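Practice before the real arm: an afternoon with Gounder

Pramila Srivastava had been teaching people to program robot arms for 12 years before she got fed up with waiting in line. "I had 20 students and one arm," she says. "Do the math on that. Most of a class was people watching somebody else's back."

So she and Prakash Varma started building Gounder, a simulator with a set of ready-made tabletop lessons that runs in a browser. You write your moves, press play, and a virtual arm carries them out over a virtual table. When you're happy with the result you can send the same program to a real arm, if you have one. Their company, Dimari, has been offering it to schools and hobby clubs since December, and I'd been hearing good things from teachers I trust, so I asked for a login and a long conversation. I got both!

I'll say up front that I had a great time. I am not a programmer. I can follow a recipe, and I once got a train set to stop at the station by itself. Within the first lesson I had the arm moving to a spot I'd picked and opening its gripper, and I may have clapped.

Varma, who wrote most of the lessons, was pleased but not surprised. "The first lesson has to end with something moving," he says. "We had a version that began with coordinate systems. It was correct and very thorough, and people closed the tab."

What I liked most was the stuff on the tables. I'd expected gray cubes. Gounder's tables are stocked more like the end of a strange yard sale, with a kettle here, a pump bottle there, a potato, a stack of cookies.

"Cubes lie to you," Srivastava says. "A cube is the same from every side, so your first grab works and you think you're a genius. Then you try a potato." She laughs. "Where is the front of a potato? You have to start thinking about where the fingers go." 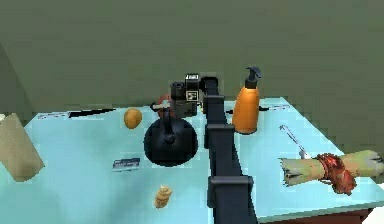

Padmavathi Marar

The kettle is Varma's favorite. It's round in the body, with a handle that arches over the top, and he likes to let students argue about how to pick it up before they write a line. "Half of them go straight for the body because it's the biggest thing there," he says. "Fine, try it. Trying it costs you nothing." He also keeps flat things around, such as cards and knives, for anyone who is getting too comfortable. Lifting a flat card off a flat table took me most of an evening, and I still can't do it every time.

Then there's the forearm. One of the busier tables has a gory forearm prop lying across the right side, ragged at one end, and I asked who was responsible. Varma put his hand up.

"Students remember that table," he says. "They write to us about it. And it's a good long awkward shape for planning a path around, which the potato is not."

The square marker at the arm's wrist, with its black pattern, gets a lesson to itself. Srivastava calls it the part that teachers ask her about most, and she walked me through how a camera can use a pattern like that to work out position and angle. I understood it while she was talking. I understood it again, more slowly, when I did the lesson, which lets you tilt the marker and watch the numbers change.

I did have complaints. The help pages assume you already know what a joint limit is, and when my arm refused to move any further I spent a while thinking I'd broken something. The undo button only goes back 3 steps. And on my older laptop the fan got loud enough that my neighbor, Muthu Pinto, asked through the wall what I was baking.

Srivastava wrote all of it down. The help pages are being redone, she says, with Prakash Mathew from the Devwood club reading every page before it goes up. "He teaches kids, so he catches every word we've gotten used to. He sent the joint page back to us 2 times already." A longer undo is on the list too, though she wouldn't give me a date.

I asked whether a simulator can really stand in for the real thing. Both of them shook their heads at once.

"No, and please don't write that it does," Varma says. "Real tables wobble. Real grippers slip. You still need time on a real arm, and you should want it, it's the best part. But you can show up having made your first hundred mistakes already."

The next set of lessons is called Gekau and will put two arms at the same table, passing objects to each other. Srivastava let me try an early build - my arms met in the middle and stayed there, locked together, until she reached over and pressed reset. I've already asked for a login.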